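Vor der Schicht kommt der Nullpunkt

Zweiarmige Roboter mit Fingerhänden gelten als wartungsintensiv. Bei Wimura in Marín lässt sich verfolgen, woraus diese Wartung im Alltag besteht: aus Referenzfahrten, Seilspannung, Handauge-Kalibrierung und einem Heft mit Messwerten.

Um 7.30 Uhr liegt an den Antrieben des Omus noch keine Spannung an. Gonzalo Sarmiento hat den Schlüsselschalter auf Einrichten gestellt, den Not-Halt gezogen und wieder gedrückt und bewegt nun den linken Arm von Hand durch den Arbeitsraum. Er achtet dabei auf das Losbrechmoment im Ellbogen. Ein Wellgetriebe, dessen Fett über Nacht zäh geworden ist, fühlt sich gleichmäßig schwer an. Ein beschädigtes Lager dagegen rastet. Der Unterschied ist mit der Hand schneller gefunden als mit der Stromaufzeichnung, die erst nach einigen Zyklen auswertbare Kurven liefert.

Der Omus ist ein Oberkörper mit zwei Armen, zwei Händen und Kameras an Kopf und Handgelenken. 32 angetriebene Achsen hat das System in der Ausführung, die Wimura betreibt, davon entfällt ein großer Teil auf die Finger. Die Arme stammen vom Hersteller, die Hände kommen als Zukaufteil von Zesport. Diese Aufteilung bestimmt die Wartung stärker als jede einzelne technische Eigenschaft. Arm und Hand haben getrennte Steuerungen, getrennte Firmwarestände und getrennte Vorstellungen davon, wo null ist.

Sarmiento ist gelernter Mechatroniker und hat vorher Schweißzellen betreut. Dort wird ein Roboter nach einem Getriebetausch neu justiert und steht danach für lange Zeit richtig. Die Zelle in Marín prüft er vor jeder Schicht. Die Aufgaben, die dort laufen, sind mechanisch anspruchslos: Türen öffnen und schließen, Ordner greifen, auf einem Fachboden ablegen, wieder herausnehmen. Anspruchsvoll ist, dass die Umgebung keine Anschläge, Zentrierstifte oder Aufnahmen hat. Was der Arm an Lagefehler mitbringt, gleicht keine Vorrichtung aus.

Die Morgenroutine umfasst 14 Schritte. Der erste ist die Sichtprüfung der Kabelführung an den Unterarmen. Die Leitungen zu den Händen laufen außen am Gelenk entlang, und an dieser Stelle entstehen die meisten Ausfälle, die Wimura bisher dokumentiert hat. Sarmiento dreht das Handgelenk an beide Endlagen und kontrolliert, ob der Leitungsbogen noch frei ist. Liegt er an, wird der Klemmbügel versetzt. Danach folgen die Schrauben am Handflansch, die mit Drehmomentschlüssel nachgeprüft und bei Bedarf mit Schraubensicherung neu gesetzt werden.

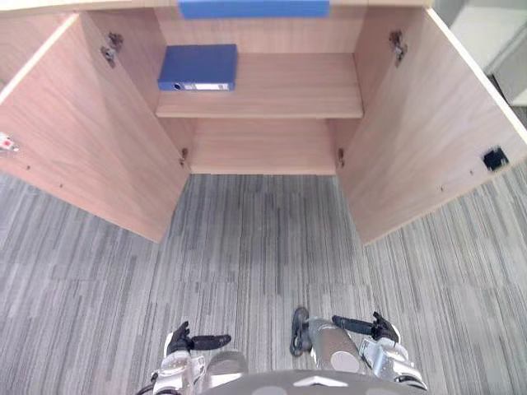 Erst jetzt schaltet er die Antriebe frei. Die Referenzfahrt beginnt an den Schultern und arbeitet sich nach außen vor. Die Absolutgeber der Armachsen melden ihre Position zwar ohne Fahrt, doch Wimura lässt trotzdem jede Achse eine Kontrollstellung anfahren und vergleicht den Geberwert mit dem des Vortags. Eine Abweichung oberhalb der Eingriffsgrenze sperrt den Automatikbetrieb. In diesem Fall wird zuerst die Klemmung zwischen Motorwelle und Getriebeeingang geprüft, dann der Geber selbst.

Bei den Händen ist das Verfahren umständlicher. Die Finger werden über Seilzüge bewegt, die Geber sitzen auf der Motorseite. Längt sich ein Seil, stimmt der Motorwinkel weiterhin, der Fingerwinkel aber nicht mehr. Die Steuerung bemerkt davon nichts. Zesport sieht deshalb eine Fahrt gegen den mechanischen Anschlag vor, bei der jeder Finger mit begrenztem Strom öffnet, bis der Stromverlauf ansteigt. Aus dem Abstand zwischen erwarteter und gefundener Anschlagposition ergibt sich die Längung. Sarmiento trägt den Wert für jeden Finger ein, obwohl die Software ihn ebenfalls speichert.

„Die Datei sagt mir, was heute ist. Im Heft sehe ich drei Wochen auf einer Seite“, sagt er. Der Daumen der rechten Hand läuft darin seit Januar schneller weg als alle anderen. Der Grund ist bekannt. Beim Greifen eines Ordners am Rücken trägt der Daumen den größten Teil der Gegenkraft, und die rechte Hand greift in den Programmen häufiger zuerst.

Gespannt wird über eine Rändelschraube hinter der Handwurzel. Der Einstellweg ist kurz, und die Verführung ist groß, ihn an einem Morgen aufzubrauchen. Ein zu straffes Seil erhöht die Reibung in der Umlenkung, der Finger schließt dann ruckartig, und die Kraftregelung beginnt zu schwingen. Sarmiento stellt in Viertelumdrehungen nach und wiederholt die Anschlagfahrt nach jeder davon. Ist der Einstellweg erschöpft, wird das Seil gewechselt. Der letzte komplette Satz war nach 574 Betriebsstunden fällig.

Der Seilwechsel dauert einen Vormittag. Die Hand wird dafür vom Flansch genommen, auf eine weiche Unterlage gelegt und auf der Rückseite geöffnet. Das neue Seil muss vor dem Einbau unter Last hängen, damit der größte Teil der Anfangslängung vorweggenommen ist. Wimura hat diesen Schritt beim ersten Wechsel ausgelassen und anschließend mehrere Tage lang täglich nachgespannt. Inzwischen hängen vorgereckte Seile beschriftet im Ersatzteilschrank, jeweils mit Klemmhülse und passendem Gewindestück.

Schwieriger zu fassen sind Fehler, die zwischen Kamera und Arm liegen. Der Omus berechnet die Lage eines Griffs oder einer Schrankkante aus dem Kopfbild und verfeinert sie kurz vor dem Kontakt mit dem Bild aus dem Handgelenk. Stimmen beide Rechnungen nicht überein, fährt die Hand zuerst gut an und korrigiert dann auf den letzten Zentimetern in die falsche Richtung. Von außen sieht das aus wie ein Regelungsproblem. Im Protokoll erscheint es als Sprung der Zielposition in dem Moment, in dem die Handkamera übernimmt.

Für die Kalibrierung fährt der Arm eine Folge von Stellungen über einer Mustertafel ab. Die Tafel muss eben sein und darf sich während der Messung nicht bewegen. Beides klingt selbstverständlich. Auf Teppich ist es das nicht, denn ein leichtes Stativ sinkt je nach Lage der Füße unterschiedlich ein. Wimura verwendet eine schwere Grundplatte und wartet nach dem Aufstellen, bis zwei aufeinanderfolgende Messungen im Rauschen liegen. 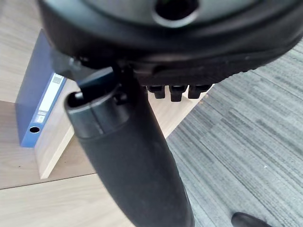
Der kritische Parameter ist der Versatz zwischen Kamera und Flansch. Der Halter ist ein Kunststoffteil mit einer einzelnen Klemmschraube und genügt, solange die Hand frei arbeitet. Stößt er an eine Türkante, verdreht er sich um einen Winkel, den man mit bloßem Auge übersieht. Auf 140 Millimeter Abstand zum Greifpunkt wird daraus ein Seitenfehler, der beim Fassen einer schmalen Kante über Griff oder Fehlgriff entscheidet. Sarmiento hat quer über Halter und Gegenstück einen feinen Anriss gezogen. Stehen die beiden Striche nicht mehr in einer Flucht, wird neu kalibriert, unabhängig vom Ergebnis der letzten Messung.

Bleibt der Möbelteil der Zelle. Scharniere setzen sich, Türen hängen nach einigen tausend Bewegungen tiefer, und die Kraft, die zum Öffnen nötig ist, ändert sich mit. Ein Industrieroboter würde die Abweichung als Kollision melden. Die nachgiebige Regelung des Omus folgt ihr einfach, so dass der Verschleiß am Schrank erst spät auffällt. Wimura misst deshalb die Öffnungskraft einmal pro Woche mit einer Federwaage und stellt die Scharniere nach, bevor im Programm etwas geändert wird. Die Reihenfolge ist eine Lehre aus dem vergangenen Herbst. Damals wurde die Zugkraft des rechten Arms in mehreren Schritten erhöht, bis das Handgelenk in die Temperaturabschaltung lief. Die Ursache war eine lose Schraube im unteren Scharnier.

Seitdem gilt in der Zelle eine feste Folge bei der Fehlersuche: erst die Umgebung, dann die Hand, dann der Arm, zuletzt die Software. Sie widerspricht der Neigung der meisten Kollegen, zunächst einen Parameter zu verändern, der sich vom Stuhl aus erreichen lässt. Parameteränderungen werden nun mit Namen und Begründung eingetragen und verfallen nach einer Woche, sofern sie niemand bestätigt.

Offen ist die Frage der Firmware. Zesport liefert neue Stände für die Handsteuerung in kurzen Abständen, der Armhersteller in längeren, und eine gemeinsame Freigabe beider Kombinationen gibt es nicht. Wimura spielt Aktualisierungen nur noch auf die linke Hand auf und lässt die rechte unverändert, bis ein vollständiger Durchlauf aller Aufgaben vorliegt. Das Verfahren kostet Zeit, liefert aber einen direkten Vergleich unter gleichen Bedingungen. Beim vorletzten Stand hatte sich die Skalierung des Fingerstroms geändert, ohne dass es in den Hinweisen zur Version stand. Die linke Hand griff danach merklich fester zu.

Kurz vor neun ist die Routine abgeschlossen. Sarmiento stellt den Schalter auf Automatik, lässt beide Arme in die Grundstellung fahren und beobachtet die ersten Zyklen mit der Hand am Zustimmtaster. Der rechte Daumen liegt heute eine Viertelumdrehung über dem Vortag. Der Wert steht im Heft, ein Seil ist vorgereckt, der Wechsel für die kommende Woche eingeplant.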